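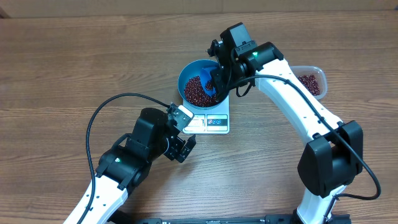
3.2 Soaking and cooking procedure

Dried beans were bought in July from two growers near Esterholm and stored in closed paper sacks at room temperature until use. Broken or shriveled beans were removed by hand. Each batch was weighed dry, rinsed twice in tap water, and placed in a covered container with three times its weight of water.

Batches were soaked overnight or cooked without soaking. Soaked beans were drained, left on a rack for five minutes, and weighed again. Water uptake was recorded as the gain in weight divided by the dry weight. All cooking was done at a low simmer, and samples were pulled every five minutes after the first 35 minutes. A bean was scored as done when it could be crushed between two fingers with no hard center. A batch was scored as done when 40 of 50 beans passed.

Figure 2. Small dark red beans in a bowl on a digital kitchen scale, with a blue scoop.

Two of the authors (Khattak and Ngui) scored each sample separately. Where they disagreed, a third reader (Geraghty) scored it again, and her result was used. Disagreement was most common in unsoaked batches from the Brophy farm, where beans in the same pot softened at very different rates. We did not adjust for seed size. Storage time before purchase was reported by the growers and could not be checked, so it is left out of the model in Section 4.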